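Zateck Hemmin two-finger gripper
For household and light shop-floor trials

Home > Grippers > Hemmin

The Hemmin is an adaptive gripper for small robot arms. It was designed for teams working on everyday chores such as clearing a worktop, putting shopping away or sorting parts into bins. Each order includes the gripper, a mounting plate, a cable and a model for use in the Nemik simulator.

What it can do now
Boxes, tins, tubs and most hand tools are fine, provided they sit clear of a wall and the arm has room to come down over them. In our own bin-sorting trials it ran for roughly 3,000 picks between services.

What it can't do yet
Folding clothes is slow and often needs a person to start the fold. Wet plates slip. Thin things lying flat, such as cards and envelopes, still have to be pushed to an edge first. We would not sell it to anyone as a replacement for a pair of hands in a kitchen, and it should not be left running unattended in a home.

Specification
Fingers: 2, opposing, linkage driven
Mounting screws: 4 (supplied)
Spare fingertip sets: 2
Simulator model: Nemik, included
Controller: Skuveck, sold separately

Ordering
Made to order. The next batch ships in December. Fingertips can be bought on their own, but please tell us which arm you use, as the plates differ. Questions about fit or about a particular chore go to Paweena Chantharasri on the applications desk, who can run a test in simulation before you buy.

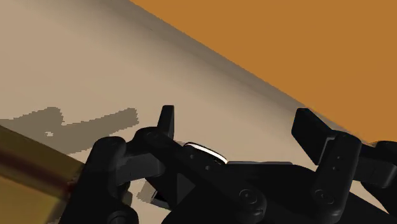
Simulated view over a plain surface, gripper fingers open.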